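Jilum Student Robotics Opens Second Round of Home Manipulation Project

Jul 19, 2019 – Jilum, the after-school engineering club run with the Droden technical college, has opened the second round of its home manipulation project. Students will record short tabletop tasks with hand-held grippers in their own homes and use the recordings to train a small arm built in the college workshop.

The first round began in March and produced 300 usable recordings, all made on one bench under fixed lighting. The trained arm performed well on that bench and poorly elsewhere. Round two moves the work into bedrooms, kitchens and hallways, with a target of 1,000 recordings by the end of the term.

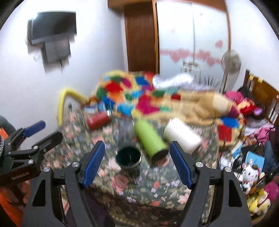 Recording sessions are limited to 30 minutes and follow a written task sheet. Each sheet names a target object, a starting area and a release area, and students log any attempt in which the target is dropped. Surfaces are left as they are found. A dark cup on a dark floral tablecloth, with green, white and red cylinders nearby, gives the vision software a harder edge to find than the plain gray bench used in round one. The blue finger pads stay the same color throughout the project so that fingertip position can be checked in every recording.

"Our first model had learned the bench," said Genowefa Bednarek, who teaches the controls module. "We want grasp data in which the background changes and the task does not."

Software for sorting and trimming the recordings was written by students and is called Flerka. It rejects files with dropped frames or missing timestamps and passes the rest to a reviewer. Hand labeling is still required for partial grasps – the current version does not separate these reliably from full ones.

Trained models will be tested on the Ghumman arm, a tabletop unit with 5 joints and a parallel gripper. Tests will use rooms excluded from the training set.

"A result from a room the model has seen tells us very little," said Nivaldo Quintana, project lead for the club. "Those rooms are kept out from the start."

Task sheets and the Flerka source code are available from the club on request.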